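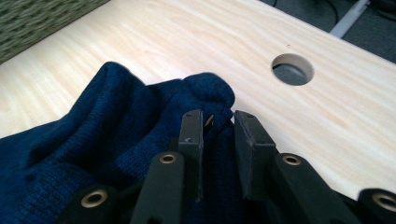
Page last changed: Sep 27, 2025

Keeping the fingers honest

A hand-held gripper is a simple thing to look at. Two black fingers, a set of linkage arms, brass eyelets where the arms pivot, a camera looking down over the lot. You hold it, you squeeze, the fingers close on whatever is between them. At Produm, a small outfit that works out of a former upholstery shop, there are seven of them hanging on a rack by the door, and keeping all seven behaving the same way takes up a fair part of the working week.

The grippers are used to record people handling clothes. Someone picks up a jumper, turns it over, finds the hem, lays it flat and folds it, all with the gripper and not with bare fingers. The recordings go toward training an arm at the other end of the building, which carries the same fingers on the same linkage. If the hand-held tool pinches differently from the one on the arm, the arm learns a grip it can't reproduce. That is the reason for the maintenance book, a hardcover ledger that has been filled in since June of last year and is now on its second volume.

I spent most of a week there watching the work, which is slow and mostly done sitting down.

The day starts with the fingers. Each pair is wiped with a damp cloth and then a dry one, and held up to a desk lamp. What the technician is looking for is a gap. With the handle fully closed the two pads should meet along their whole length. If light shows at the tips, the pads are toed out, and a thin fabric will slide through no matter how hard the operator squeezes. If light shows lower down, the tips are touching first and the tool will mark soft cloth. A strip of ordinary printer paper is the test. It goes in at the top, the handle is closed, and the paper is pulled. It should hold. Then it goes in halfway down, and should hold there too.

When it doesn't, the finger screws are backed off a quarter turn, the pads are pressed together in a small bench vise with a scrap of felt on each side, and the screws are done up again while everything is clamped. The first time I saw this done it took four minutes. The second time it took most of an hour, because a screw had chewed its own hole and the finger had to be changed.

Fingers are the main thing that wears. They are printed in the back room, and Produm makes them in batches of 17, that being how many fit on the bed of the printer without crowding. Each batch gets a letter, and the letter is scratched on the back of the finger with a scriber. Batch F was bad. It was printed from a spool that had been left out over a humid long weekend, and the pads came off the bed with a fuzz on them that caught on knitwear. Most of batch F is in a jar on the windowsill. The technicians like the jar where it is.

After the fingers come the pivots. The early grippers had bare holes in the arms with a bolt running through, and the holes went oval. You could feel it in the hand as a small click before the fingers began to move. The eyelets fixed that. They are pressed in with an arbor press, one at a time, and a dab of dry lubricant goes on with a toothpick. Oil is not allowed anywhere on the bench. One drop of it ended up on a cream blanket during the first winter and nobody could get it out.

The cloth gives its own kind of trouble. Knits and fleeces shed, and what they shed ends up in the narrow space at the base of the fingers, where it packs down into a felt plug. The tool still closes, but it stops a hair short, and the operator begins squeezing harder without knowing it. The book calls for the gap to be picked clean after every session on fleece and after every second session on anything else. A dental pick works best. Compressed air was tried and dropped, as it pushed the lint further into the linkage.

Colour matters more than I would have guessed. Dark cloth over a dark finger gives the camera very little to work with, and a navy garment in heavy folds can swallow the edge of a black pad altogether. The exposure setting is checked with a navy piece for that reason. If the finger edges can be made out against navy, they can be made out against anything in the clothing bins.

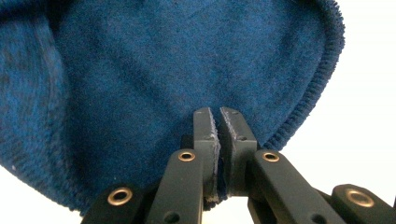
Surface is the other half of it. Operators work on more than one background, and the setup card asks for a few trial pinches on each before a session is counted. The card is one laminated page. It says to take hold of the cloth close to an edge, close the fingers gently, wait for a count of two, and lift. It says to do it again with the folds running the other way. Then the clip is played back at half speed on the bench monitor, and whoever is on shift looks at the fingertips and nothing else. If they shift against each other as the load comes on, the tool goes back in the vise.

The software side is called Nitwood, and it is where most of the arguments happen. Nitwood reads how far open the fingers are from the video, so every gripper needs its own calibration: fully open, fully closed, and a number of steps between, set with a stack of plastic shims. The file takes a few minutes to make and is good until somebody changes a finger. The trouble is that people change a finger at the end of a shift and go home. In June this year, 738 clips were recorded on one gripper with the calibration of the finger it used to have. They looked fine. The mistake came to light when the arm, trained partly on those clips, kept closing on cloth a few millimetres early and coming up with nothing.

The clips were saved in the end by recalibrating from the footage, but it was a dull fortnight's labour and it produced the one rule in the building that is written in red. A gripper with a new finger gets a strip of yellow tape across the handle, and the tape stays on until the calibration is done. You can't get a proper hold of the handle with the tape on. It is a crude system and it has worked so far.

The arm gets its own check once a week. It runs under a controller from Solanki that was bought second-hand, and its gripper is taken off, compared against a hand-held unit side by side, and put back on with a torque driver. The comparison is done by feel as much as by measurement. One technician closes a hand-held tool on a folded tea towel, another has the arm close on the same towel, and both try to draw it out. Where they disagree, they fetch the paper strip.

Costs are modest. A full set of fingers, eyelets and bolts comes to less than a decent pair of boots. What it takes is hours, and Produm has been trying to cut those down. A moulded finger from a supplier named Hotier is on trial on two of the seven tools. It is tougher than the printed one and doesn't scuff as readily along the inner edge, but it is also slicker, and on smooth linings it lets go sooner. The current thinking is to roughen the face with 120-grit paper. The technicians are split on whether that can be done evenly by hand, and a jig for it is half built on the end of the bench.

On my last afternoon one of the older grippers came back from a session with a click in it. The technician opened and closed it beside her ear a few times, put it down, and took out the pivot bolts in order, laying each on a square of masking tape with its position written underneath. The third eyelet had worked loose in its arm. She pressed in a new one, rebuilt the linkage, did the paper test twice, wrote the line in the book, and put a piece of yellow tape on the handle, since she had loosened a finger to get at the bolt. Then she went looking for the shims, which somebody had left in the back room with the printer.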